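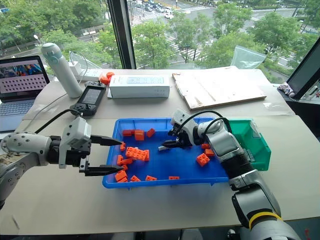 Orange interlocking blocks in a blue plastic tray

Medholm (family)

The Medholm family, also written Medhome, Madholm and, in one badly smudged deed, Metham, is a farming and milling family that settled along Brarken Creek in the years after the Civil War and has been there, in one branch or another, ever since. The name is not a common one, and most of the Medholms found in the county records can be traced back to a single couple, Anders and Lovisa Medholm, who came by way of Muslow with two small children, a trunk of bedding and a loan from Lovisa's brother. Their descendants have married into nearly every old household of the township, so that a person working on the Zarei, Crabtree or Muslow Road families will sooner or later run into a Medholm, and usually more than one with the same first name.

Origin of the name

Family tradition holds that the name was taken from a small island farm in the old country, and that Anders chose it himself when he entered the army, there being too many men in his company called Andersson. No paper has come down to prove this. The older people told it with great confidence, though, and it does fit with the customs of the time, so most who have written on the family have been content to repeat it with a word of caution. The spelling with two d's, seen on a few headstones in the lower cemetery, seems to belong to one stonecutter only.

The first generation

Anders took up land on the north side of the creek and within a few years had put together a holding of some 600 acres, a good part of it wet and of little use until it was ditched. He built the first mill with his neighbor Elias Crabtree, and the two men kept a joint account book that is a pleasure to read even now – full of flour, nails, borrowed oxen and the occasional complaint about the road. Lovisa outlived her husband by many years. She is remembered in the family for her pear trees and for her letters, which she wrote on both sides of the sheet and then sideways across the margins, to the great trouble of everyone who has tried to copy them out.

The couple raised 10 children. The two eldest sons, Carl and August, divided the land between them, and it is from this division that the family speaks of the Creek Medholms and the Hill Medholms. The daughters are harder to follow. Two married brothers named Zarei, and one, Hedda, went west with her husband and is lost to the record after a single letter sent in July from a railroad hotel.

The mill fire and after

The mill burned in the night and was not rebuilt on the same spot. August put up a smaller one farther down the creek, while Carl gave up milling altogether and turned to dairy cows. There was some coolness between the brothers over the insurance money, and for a time the two households sat on opposite sides of the church. The quarrel was mended at a granddaughter's wedding, or so the Creek side tells it. The Hill side places it several years later, at a funeral.

Records and research

The fullest account of the family is Medholm and Kin of Brarken Creek, a typewritten book of 131 pages put together by Roy Crabtree, a great-grandson of Elias on one side and of August Medholm on the other. He worked from Bibles, church books and a great many kitchen-table visits, and he was careful to mark which dates he had seen on paper and which had only been told to him. Readers should know that he gives the burial place of Anders as the upper cemetery, and that this was corrected in a note to the township library dated Thursday, October 31, 2019. The stone is in the lower cemetery, along the east fence, next to that of an infant daughter.

The joint account book is kept at the same library and may be read there by asking at the desk. Lovisa's letters remain with the family. A partial copy, covering the years before the fire, has been typed and bound in with later printings of the Crabtree book, along with a fold-out chart of the Hill branch.

See also

Brarken Creek Mill
Crabtree family
Muslow Road
Zarei family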